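Vernness Council Adopts Street Tree and Shade Plan, With 2,919 New Trees to Go In

5 min read · 80 shares · 4 comments

VERNNESS, November. The Vernness Town Council has voted to adopt the town's first Street Tree and Shade Plan, a full map of where shade is missing and a schedule for putting it there. The plan calls for 2,919 new trees along streets, at bus stops and around school grounds, and it sets 11 actions for staff to start on right away. The vote was unanimous, and the applause went on long enough that the chair had to ask twice for quiet!

"I have been waiting to say this out loud: we are planting the trees," said Yeshi Wubshet, who manages the urban forestry program for the town. "People stood at bus stops in August and wrote down how hot it was. They walked their kids to school and marked every block with no shade on it. All of that is in this plan, block by block, and I'm so happy to see it pass."

The work begins in the Hadgu neighborhood, where tree cover is the lowest in town and where many of the streets were built with wide lanes and no planting strip at all. Crews will cut new planting beds into the curb lane on Hadgu Avenue between the library and the rail crossing, and the first trees will go in as soon as the concrete work is finished. Parking on the east side of the avenue stays as it is. Parking on the west side will shift at the corners, where beds will also shorten the walk across the street for people on foot.

From there the planting moves north to Serance Park and the streets that feed into it, then out along the Jelodska Creek trail. The trail section has been the most asked-for part of the whole plan. Anyone who has pushed a stroller along Jelodska Creek on a bright afternoon knows that long bare stretch past the pump house (it feels twice as long as it is), and it will get a double row of oaks and hackberries on the sunny side.

What the plan does

The 11 actions cover planting, watering, pruning, soil and the rules that apply when somebody wants to take a tree down. Among them:

Every new street tree gets a watering schedule for its first three summers, paid for in the same budget line as the tree itself. In the past the town bought trees from one fund and hoped to find water money in another, and a lot of young maples on Serance Road did not make it.

Developers who remove a healthy street tree will have to plant replacements on the same block, or on the nearest block with room. Paying a fee and walking away is no longer an option, except where utility lines leave no safe place to plant.

Bus stops with no shelter and no shade move to the top of the list. Where there's no room for a tree, staff will come back in spring with designs for a simple shade roof.

The town nursery on Mill Lane will reopen. It will grow native trees from local seed, with space for 1,000 saplings in its first season, and school groups will be able to visit and pot up seedlings.

Soil volume standards will change too. This one gets very little attention at public meetings, but the forestry crew lobbied hard for it. A tree in a small square of packed dirt stays small and thirsty. A tree with a long, connected trench of good soil can spread its roots and give real shade within a decade. New sidewalks in Vernness will be built with connected trenches from now on, wherever the pipes allow.

Residents can also ask for a tree in front of their own home. There's no charge. The form asks for an address, a note on any overhead wires, and whether someone in the household is willing to help with a bucket of water in dry weeks. Saying no to the last question doesn't count against anyone. Renters can apply without a landlord's signature when the planting strip belongs to the town.

Keeping homes cooler

Trees take time, and the plan says so plainly. While the new plantings grow, the town will run a Cool Rooms program for households that get hot in summer, with home visits in Hadgu and the blocks south of Serance Park. Visitors will look at windows, fans, curtains and attic vents, and will leave behind a short list of low-cost changes for each room. Bedrooms come first, as heat at night is the complaint residents raised most often in the survey.

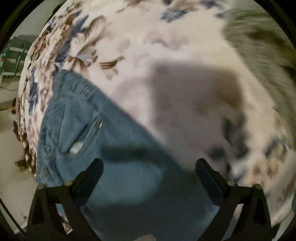
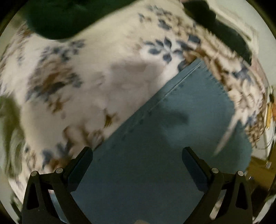 Home visits are free and take less than an hour. Households with small children, older adults or anyone with a health condition made worse by heat will be offered the earliest slots. Sign-up sheets will be at the library desk and at the Serance Park field house, in four languages, and staff can take bookings by phone for people who would like to talk it through first.

"Some of the best ideas in this came from people describing one room in their home," Wubshet said. "A west window, a dark roof, nothing growing outside. You hear that and you know exactly where the tree should go. So the two programs are going to share their notes, and when a home visit turns up a hot west wall, our planting crew will hear about it that week."

Next steps

Staff will return to council in the spring with full costs for the second phase, a list of species for each street, and a first report on how the Hadgu plantings are doing. Council members asked that the report include trees that died as well as trees that were planted, and the forestry program was glad to agree. The tree map will be open to the public, and anyone can send in a correction when a tree is missing or mislabeled.

Planting days open to the public will be posted at the library and on the town calendar. Tools and gloves are provided, and kids are very welcome. Wear shoes you don't mind getting muddy. Morning sessions start at 9 a.m. and the coffee will be on before that.

Questions about the plan, tree requests and Cool Rooms visits can go to the Vernness Urban Forestry office at Town Hall, ground floor, next to the permit counter.

4 comments

creekwalker
Finally something for the pump house stretch! Can we get a bench or two in the shade once the oaks fill in? My mother would use that trail every day if she could sit down halfway.

Dot on Mill Lane
So pleased about the nursery. I bought my first redbud there when it was still open and it's taller than the garage now. Will they sell any to residents or is it all for the streets?

hadgu_ave_upstairs
I support this but please talk to the shops before the concrete work starts. Last time the curb lane was dug up, deliveries were a mess for weeks and we only got a flyer the day before.

P. in Serance
Three summers of watering is the part I'm cheering for. The maples on our road looked great in May and were sticks by September. Also, does the free tree form work for corner lots? Ours has planting strip on two sides and I'd take one on each.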